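**Urnora Makers' Market returns to Ridgeway Hall in September with 71 stalls**

RIDGEWAY — The Urnora Makers' Market will return to Ridgeway Hall this September, with 71 stalls selling handmade textiles, ceramics, print, jewellery and small furniture. The previous market had 59. The additional space comes from opening the upper gallery, which has been closed to traders until now.

Doors open at 10 am and close at 5 pm. Admission is free. Visitors do not need a ticket for the main floor or the gallery, but places at the workshops must be booked through the market website. Booking opens on Tuesday at noon.

All goods on sale must be made or finished by the stallholder. Applications were reviewed by a panel of three, chaired by market director Ansel Okafor. Panel members saw samples of the work without the maker's name attached.

"We had more than 200 applications and had to turn down a good deal of sound work," said Okafor. "The panel marked each sample on construction, finish and price. Textiles was the largest category again, and we have given it the whole east side of the hall." 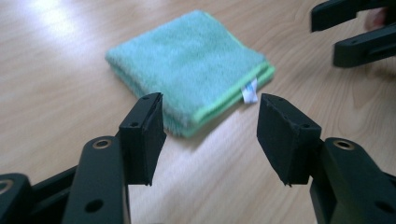

The workshop programme has been extended and will run in the two rooms behind the main stage. Each session lasts 50 minutes and takes 12 people. Topics are block printing, visible mending, spoon carving and edge finishing for household cloth. The last of these is led by Đức Quách, a textile maker who trades as Tevau. It covers mitred corners, joining the ends of a binding and choosing a thread weight for thick or plush fabric. Participants will bind one small cloth in a contrasting colour, such as lime green on pale turquoise, so that the edges show as stripes when the cloth is folded and stacked. Materials are included in the fee. Sewing machines are provided, and participants may bring their own hand tools.

"Binding a thick cloth is mostly a matter of pressing and pinning," said Quách. "People tend to rush the corners. We spend half the session on them."

The stall layout has been changed following comments from traders. Aisles on the main floor are wider, and stalls with electrical equipment are now grouped along the north wall. Food and hot drinks will be served in the courtyard — there will be no catering inside the hall. A lift serves the upper gallery from the side entrance.

Dremico, which supplies display tables and lighting to the market, is also funding a bursary for first-time traders. Each bursary is worth £400 and covers the stall fee and public liability insurance, with the balance paid towards materials. This year's recipients are Ramesh Tripathi, a bookbinder, and Dexter Castellanos, who makes slip-cast tableware. Both will trade in the upper gallery.

A full list of stallholders and a floor plan will be published on the market website one week before opening. Printed copies will be available at the door.

**Notes to editors**

- Press entry is from 9 am by the side entrance. Please register in advance.
- Interviews with stallholders and workshop leaders can be arranged on request.
- Media contact: Emmett Van Dusen, press officer, Urnora Makers' Market.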